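4.2 Rules for the start of an episode

It took us longer than we would like to admit to agree on what a "ready" table means. When Fadime Kahraman drafted the first version of our working rules in September, she left the starting layout to the operator, and each of us had a slightly different habit. The records from Drerkley and Trileck could hardly be compared as a result, and we had to set 400 episodes aside – a painful lesson, though a useful one.

The rules we now follow, and warmly recommend to anyone running two arms over a shared table, are quite simple. Both grippers begin open and empty. Objects are grouped toward one side, so that the middle of the table stays free as a passing area for either arm. The operator keeps both hands off the controls for 3 seconds before recording starts, and a second person looks at the wrist view and says "clear" out loud. We also ask that everyday objects be used as they come, in mixed shapes and colors, and that small marks on the tabletop be left alone between episodes of the same set, so that the background does not change halfway through. Figure 6 gives a wrist view with the fingers spread over the free area.

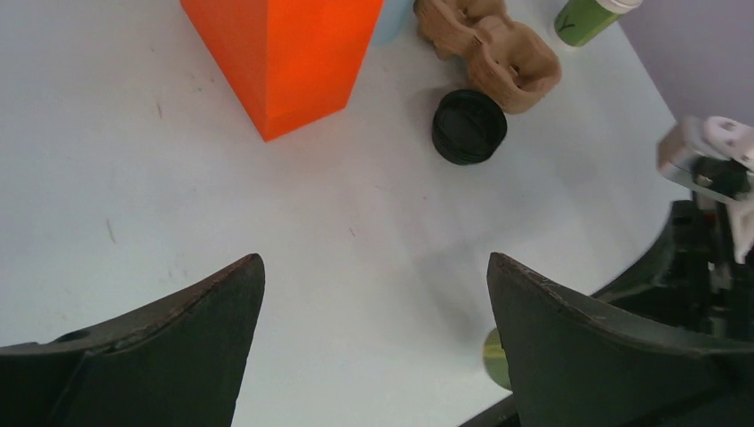 Figure 6. Wrist camera view with open gripper fingers in the foreground, objects grouped toward the far side of the table, and a second arm at right.

Khadija Bouazza has pointed out that a tall box can hide whatever stands behind it from the wrist camera. We have kept this as advice for now – the Worku set was laid out before she raised it – but we expect it to become a rule.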